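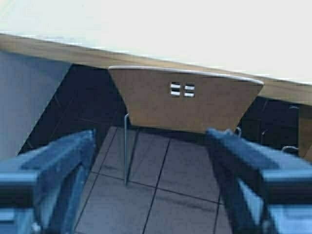 Clultovano wants 3 chair-moving robots before anyone has priced the upkeep

The dining hall in Clultovano may get three robots to pull out and tuck in its chairs. The request from Ploltis covers purchase only. Service, spare grippers and training are left for "a later round."

Budget officer Janka Matoušek isn't sold. "We have 366 chairs and two people who already move them," she said. A decision is due by November.

Comments (2)

Matúš Hrubý: Later round = double the price. Seen it before.

Chaiwat Rattanakul: Has anyone asked for a quote on repairs? I'd start there.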